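Celtalel Opens Repair Counter at MacKinnon Street Store

Shoppers can bring in small household electrical goods for repair starting this August

CULLENT - Celtalel will open a walk-in repair counter at its MacKinnon Street store in August, the company said Wednesday. The counter will take small household electrical goods such as lamps, fans, toasters, radios and extension cords, whether or not they were bought at Celtalel.

Customers pay a flat fee of $25 per item, which covers inspection and up to 2 hours of labor. Parts are charged separately, and no part is ordered until the customer has agreed to the price. Most repairs will be ready in three working days. 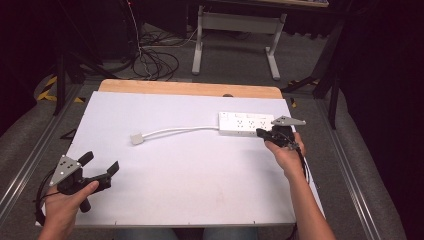
What happens if an item can't be repaired?

The customer gets back half the fee and can either take the item home or leave it for recycling at no charge.

The counter replaces the former gift wrap desk at the back of the store, next to the Gitine Way entrance. It will keep the same hours as the rest of the store, with drop-offs accepted until 5 p.m. Two full-time repair technicians have been hired.

Celtalel has run a mail-in repair service for over two years. The mail-in service will continue - prices and turnaround times are unchanged.

Microwave ovens, battery packs and anything connected to a gas line will not be accepted.

No appointment is needed. A full list of accepted items is posted at the store's customer service desk.

###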